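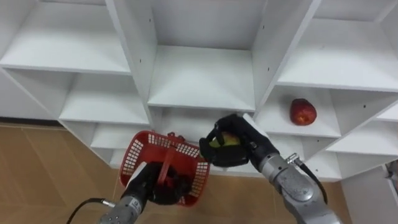 1/ Week 4 of the student robot club

Fruit putting-away is the task this term. Basket in one hand, fruit in the other, white cubby shelves to put it on. The red apple is on its shelf and the yellow-green fruit is still in the right hand. I said I'd post as we go, so I'm posting, but I have doubts.

2/ The pitch

Our supervisor Tamara Coman wrote in the course outline that by the end we'd have "a robot that tidies a shop". I'd like to know which shop. I worked two summers in a greengrocer's and most of the job was telling people the plums were fine.

3/ What we're marked on

Fruit ends up in a compartment, fruit stays there, basket doesn't get dropped. Nothing in the mark scheme about which compartment. Mircea Bălan asked whether we could put everything in the nearest one every time and still pass. Long pause. Yes, apparently.

4/ The basket

Holding a basket by the handle sounds like the easy half. It swings. You move the other arm, the body shifts a bit, the basket tips, and now whatever you worked out about where the fruit is inside it is wrong. Chiharu wants to park it on the floor and be done. Tamara says that's dodging the exercise. I'm with Chiharu.

5/ Numbers, because somebody will ask

The plan says 300 practice runs before anyone talks about results. We have done some 20. Floarea Vasiliu keeps the log and she is strict, so a run where one of us nudges the fruit with a finger goes down as a fail. Good. I've read enough project reports where it clearly didn't.

6/ The Skevley lot

The team at Skevley put up a video last term of their setup doing the same sort of thing, very smooth, nice music. I asked how many takes. I asked again in August. Still waiting, Skevley.

7/ Naming

We are called Team Prornemen now. There was a vote. I was at the dentist.

8/ Fingers

People love the hands because they look like hands. I keep thinking a plain two-sided gripper would do apples perfectly well and give us fewer joints to argue about. Domnica Munteanu disagrees and has a whole speech on it (pears, bananas, one day a bag of grapes). Fine, let's see a pear first.

9/ Something I'll admit

I do like watching it let go. There's a moment when the fingers open and you don't know if the thing is going to sit or roll. We all stop talking. I'm not going to call that progress but I do turn up early for it.

10/ Next

More runs, same shelves. Mircea wants to try the lower compartments, where I expect the wrist to hit the divider. He has bet me a coffee that it won't. Will report back, including if I have to buy the coffee.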